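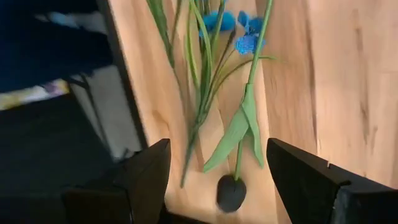 Drevine Finishing Workshop
Notebook entry, March, 8:40 a.m.
Subject: water-based topcoat, second series

The second series of test panels was coated yesterday afternoon with the Jodine clear topcoat, two coats, sanded by hand between coats with 320 paper. Room humidity was 40 percent at the start and was not recorded at the end. This should be corrected in the next series.

Panels 1 through 4 are level and free of dust. Panel 5 shows a run along the lower edge and is excluded. Panel 6 has a faint haze that was absent at close of work. The haze may be related to the first coat, which was recoated after 70 minutes. The Rislow data sheet calls for two hours. The shorter interval was chosen to match the schedule proposed for the Bastos tables, and it is not recommended until panel 6 has been repeated.

Material used: 810 grams, including what was left in the strainer. The previous series used less, but those panels were sealed beforehand with shellac.

Water spot test, panels 1 and 2: covered drops, 27 minutes. No mark on panel 1. Slight ring on panel 2, gone by the time the kettle was put away. Coffee and vinegar are still to be done. Use the old cups from the shelf over the sink.

The foam brushes shed. Colleagues are asked to use the synthetic bristle brush for all remaining panels and to wash it before lunch.

To do: repeat panel 6 at the full interval. Order strainers. Ask Rislow whether the sheen figure on the can refers to one coat or two.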